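Folding fleece throws so they stay folded – is there a method that works?

Posted in Home & Laundry > Folding and storage
27 March 2019

mapleandmoth

I have a pile of fleece throws and I've had enough of them. Every video I've watched tells me to fold in thirds, then in thirds again, then "smooth down", and every one of them cuts away about a second after the smoothing. I suspect I know why. Mine puff back up, slide off each other and end up in a heap at the bottom of the cupboard by the weekend.

The throws are all the same sort, plain fleece, no lining, no fringe. Most came from the Mitico sale a couple of winters ago. The shelf they have to live on is 80 cm wide and not very deep, and there's another shelf close above it, so I can't just stack them to the ceiling.

Things I've already tried:

Folding in thirds both ways. Looks lovely, lasts until you take one out.

Rolling. Takes up less room on paper, but the rolls come undone unless I tie them, and I'm not tying ribbon round a blanket every time someone's had a nap on the sofa.

Those vacuum bags. Fine for things you want once a year. We use these most evenings.

A folding board from Garo, the large one. It's made for shirts, whatever the box says. A throw hangs over every side of it and you end up doing the job by hand anyway with a bit of plastic in the way.

I've also seen people swear that you can fold a fleece into its own pocket, army style, and that it will then survive being thrown across a room. I'm doubtful. It seems to me that a trick meant for T-shirts isn't going to work on something that thick, and the people showing it always use a very thin blanket.

So has anyone done this for a good long while, with ordinary fleece, in a cupboard that other people also open? I don't want to buy anything. If the answer is "put them in a basket and stop worrying" I'd rather hear that than another video.

tanglewick

I was as suspicious as you are about the pocket fold and I'm still only about three quarters sold on it, but it's what I do now, so take it for what it's worth.

First thing, do it on a bed with just the bottom sheet on. Not the floor, not your lap, and not on top of a duvet, where everything sinks and you can't get a straight edge. A flat sheet pulled tight gives you something to fold against, and you can walk round it.

Lay the throw out and pat it from the middle towards the edges. Don't drag it, fleece stretches a bit when you drag and then one side is longer than the other and you'll blame the fold. Bring one long side in just past the middle. Then bring the other long side over the top of it, so you've got a long strip. One end of the strip you turn back on itself by about a hand's width. That's your pocket.

Now start from the other end, and here is where I part ways with the videos. They roll it tight. If you roll fleece tight it fights you, and you get a fat hump in the middle with the ends going in at a slant. Fold it over flat instead, in big soft turns, and press the air out with your forearm each time. When you reach the turned-back end, open it up and pull it over the lot like a sock.

Does it survive being thrown across a room? Mine didn't. It does survive a teenager pulling out the one underneath, and that was more than I expected.

Two warnings. The corners of the finished thing are rounded and always will be, so if you're after those sharp shop edges you're going to be cross. And it doesn't work at all on the really thick sort. I have one that weighs a ton, 425 gsm according to the label, and the pocket just pops off again. That one lives on the back of a chair.

For a shelf 80 cm wide I'd stand them up on end, side by side, with the fold facing out. You can then take one without touching the rest. They do need to be fairly full along the row or they lean over.

oldpegbag

Basket.

saltbox_laundry

Going to be a bit awkward about the answer above. It's decent advice, but I think the folding matters less than people make out, and what you do before it matters more.

I did the linen for a holiday let outside Codton for a few seasons, with a throw on every sofa and one at the end of every bed, so we had 24 of them on the go. We tried all the clever folds in the first month. What we ended up with was the dullest one going: half, half again, then thirds, edges tucked to the back. They stayed put on the shelf perfectly well. What changed things was giving up fabric softener. It makes fleece slippery, or it did ours, and slippery things slide off each other however nicely you've folded them. I can't prove that was the whole reason. We changed the cupboard that September too, so make of it what you like.

Also check that they're properly dry and have had a good shake. A throw that's been scrunched in the basket overnight will have its own ideas about where the creases go, and you'll get a ridge standing up in the middle that won't lie down for anybody. If that happens, open it right out and start again. Pressing on it is a waste of time.

On the folding board I agree with you completely. We had one from Eder, not Garo, and it went to the charity shop.

Last thing, measure your throws before planning the shelf. "Large" means nothing. We had some that were 220 cm on the long side and some sold under the same name that were a good bit shorter, and they'll never make a matching row. I stack the long ones at the bottom and put up with it.

I wouldn't stand them on end myself. I tried it with ours and the middle ones sagged every time a guest took two. Perhaps it's different at home.

mapleandmoth

Thanks both (and thanks for the basket vote, noted). I've stopped the softener as of this morning's wash, though I'll believe it when I see it. Tried the pocket fold on the bed with the purple one, two goes. The first was hopeless, I'd turned back far too little at the end. The second held together, but it came out as wide as a pillow, so I'm going to try three turns lengthways next time and see if it'll go in beside the others. Will report back if there's anything worth reporting.

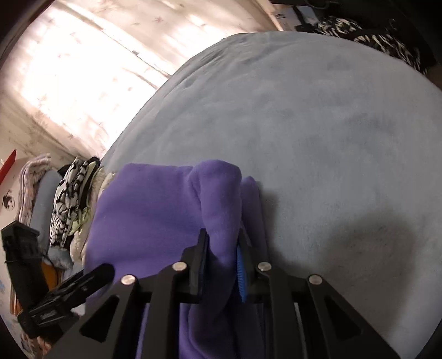

The purple fleece on the bed, part folded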